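May 13, 2019

Second day on the gripper comparison. Senddale is loaded again with the furnished room, same lamp, same side table, and the Kiss controller is back at its default gains after yesterday's changes. I kept the two views I normally keep, the high one and the wrist one.
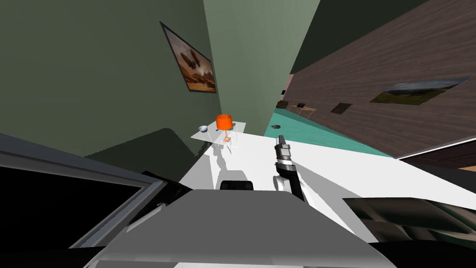
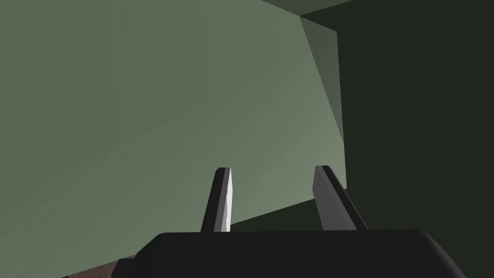
Gripper open and empty in both.

Ran the Grunel two-finger model first, then the older Skastent one, with identical start poses and the same random seeds. 200 closing cycles each, no object, to get the repeatability of the fingertip gap. The Grunel holds its gap well at low speed and gets worse once the closing command is shortened. The Skastent is slower throughout but the spread hardly changes. I had expected the opposite and checked twice that I had not swapped the log files. I had not.

Step rate matters more than I allowed for. At 1000 steps a second the Grunel fingers ring visibly on the plot after each stop. At 2000 the ringing is mostly gone and the run takes far too long on this machine. I will stay at the lower rate for the screening runs and use the higher one only for the final set, with a note in the log saying which is which.

The wrist camera is still a problem for the pose estimator. When the arm points it at the plain green wall there is nothing to match, and the estimate drifts until some furniture comes back into view. The high camera does not suffer in the same way but loses the fingertips behind the arm in certain poses. Tried mixing the two with fixed weights. Slightly better, not enough. Weights should depend on how many features each view returns, so that goes on the list.

Also found that the Kiss config file ignores the damping value if it is written without a decimal point. No warning. That accounts for 3 bad runs from yesterday, which I have deleted and queued again.

Still to do: contact friction for the pads, cable drag on the wrist joint, and the loaded test with the small block. Left the Skastent set running when I stopped for the evening.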